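4.2 Comparison of gripper fingers on the toy-sorting task

The second set of trials compared two finger designs fitted to the same parallel gripper. The Ellska finger is angular and stiff, and closes on an object along a narrow strip. The Zirnesora finger is of similar length but has a softer inner layer, which spreads the load over a wider area. Both sets were run on the tabletop station at the Tokilside laboratory, using the Alexiou controller described in Section 3. Closing speed and holding force were kept the same for both designs, and the controller was not retuned between them.

The task was to move small toys from the table into an open cardboard box. Toys were chosen for their differences in shape and surface. Soft rubber figures give way under load, and a finger that closes too far may push them out of the grip. Toy vehicles are firm and have flat sides, but leave little clearance once two of them share the box. A ball has no preferred direction of approach, and tends to roll if one finger arrives before the other. Handled toys with loose cords and beads were also used, as a cord may be trapped between the fingers before the body of the toy is reached.

Each trial was observed with an overhead camera and with a small camera at the wrist. The overhead view was used to judge the approach and the placing of the toy in the box. The wrist view was used to judge how the fingers were lined up before closing (Figure 6). 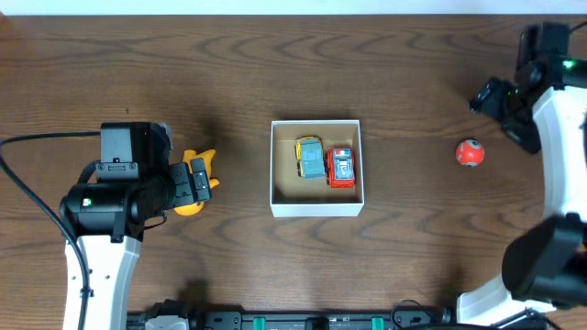
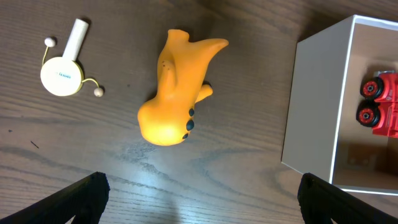
Figure 6. The toy-sorting task. First image: view from above the table, with a rubber duck held in the left gripper and two toy cars in the box. Second image: wrist camera view, with the gripper fingers at the lower edge and part of a red toy truck inside the box.

A total of 445 trials were recorded. Of these, 33 were removed from the comparison because the starting position of the toy fell outside the agreed area. The remaining trials were scored from the recordings by two assessors, who worked separately and were not told which finger design was in use.

The Zirnesora fingers dropped fewer rubber toys during transfer, and the difference was clearest for toys of uneven shape. For toy vehicles the order was reversed. The thinner Ellska fingers could be opened inside the box with less contact against a neighbouring vehicle, and fewer toys were moved after placing. Results for the ball did not differ enough to favour either design.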